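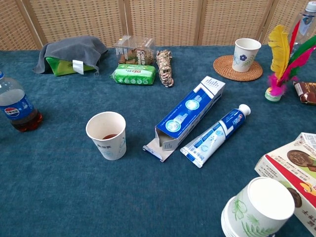 Irén Vida comentou, ao ler a primeira versão deste relatório, que o grupo tinha passado demasiado tempo a discutir onde arrumar as coisas e pouco a perguntar por que razão elas vão parar à mesa. A observação foi tida em conta e o capítulo 2 foi reescrito.

Relatório de projeto
A mesa comum: separar, guardar e deitar fora
Unidade curricular de Organização de Espaços Domésticos
Entregue em 2021-05-13

1. Objetivo

O trabalho trata de um problema pequeno e frequente em casas partilhadas: a mesa onde cada pessoa pousa o que traz na mão. O grupo quis propor um método de arrumação que qualquer morador pudesse seguir sem instruções compridas, e testá-lo com objetos de uso corrente. Não se pretendeu desenhar móveis novos.

2. Porque é que a mesa se enche

Na primeira fase, em fevereiro, pedimos aos moradores da residência Stedby que descrevessem o percurso de alguns objetos entre a compra e o lugar definitivo. As respostas foram parecidas. As coisas da casa de banho passam pela mesa quando se desfaz o saco das compras e ficam lá até alguém precisar delas. O café e as bebidas ficam na mesa por serem consumidos ali. Os panos acabam pousados em cima do que já lá estava.

Aatos Lehtinen defendeu que a mesa cheia resulta da falta de um lugar intermédio entre a entrada e os armários. Irén Vida discordou e apontou para as embalagens: enquanto a caixa existe, o produto parece ainda não ter sido arrumado. As duas explicações foram mantidas, pois levam a soluções diferentes que podem ser usadas ao mesmo tempo.

3. Material

Trabalhámos com um tampo revestido a alcatifa azul-petróleo, colocado diante de um biombo de painéis entrançados em tom claro. O revestimento foi escolhido por fazer pouco ruído quando se pousam objetos. Tem a desvantagem de não se limpar com um pano, o que pesou nas regras sobre copos.

Entre os objetos usados estão uma toalha cinzento-escura, um sabonete ainda embrulhado, uma caixa de plástico transparente com a inscrição "Cold Brew", um tubo de pasta de dentes e a respetiva caixa já vazia, uma garrafa de Pepsi com um resto de líquido escuro, copos de papel e uma base redonda entrançada. Não comprámos nada de propósito, com exceção de dois cestos da marca Tiretti.

4. Método

O método tem quatro passos, feitos sempre pela mesma ordem.

Primeiro, o lixo. Sai tudo o que está vazio e não volta a ser usado. A caixa da pasta de dentes é o caso mais claro: aberta e sem o tubo, continua a ocupar tanto espaço como ele. Espalma-se e vai para o papel.

Segundo, os líquidos. Os copos e as garrafas são retirados antes de se mexer em tecidos ou em papel. Um copo com um fundo de bebida é despejado no lava-loiça. Se alguém ainda estiver a beber, o copo fica em cima da base.

Terceiro, os grupos. O que resta divide-se por divisão da casa. A pasta e o sabonete vão para o cesto da casa de banho, o café para o da cozinha. A toalha é levantada, dobrada em três e posta no cesto da casa de banho, por baixo dos produtos mais pequenos.

Quarto, o transporte. Cada cesto é levado para a sua divisão e esvaziado de imediato. Na primeira versão este passo era opcional e os cestos acabaram por ficar em cima da mesa, com as coisas lá dentro.

5. Dificuldades

A categoria mais difícil foi a dos objetos sem divisão certa. O cordão entrançado em tons de castanho e branco passou por todos os cestos, e no fim ficou decidido que os casos destes vão para uma gaveta única, revista uma vez por mês. Aatos Lehtinen considera que a gaveta só muda o problema de sítio. O grupo não chegou a acordo e a questão fica registada.

Houve também dúvidas quanto aos copos de papel. Alguns moradores guardam-nos para os usar outra vez no mesmo dia. Como não havia maneira de distinguir um copo guardado de um copo esquecido, propôs-se que quem o quer guardar escreva nele o nome.

6. Custos

Os dois cestos custaram 730 coroas, pagas pelo fundo da unidade curricular. O orçamento pedido à oficina Ernik para uma prateleira de entrada, com 85 centímetros de largura, foi de 3095 coroas. A prateleira correspondia à ideia do lugar intermédio, mas ficou fora do projeto por causa do preço. A loja El Fassi ofereceu-se para emprestar um móvel usado, com medidas que não servem para o corredor.

7. Trabalho seguinte

Falta experimentar o método com pessoas que não participaram no projeto. O teste deve durar quase 6 semanas, com a folha dos quatro passos afixada junto à mesa e sem lembretes do grupo. Falta também rever o texto do terceiro passo, que ainda não diz o que fazer com pacotes abertos de lenços ou toalhitas. Irén Vida ficou responsável por essa revisão e Aatos Lehtinen pelo contacto com a residência.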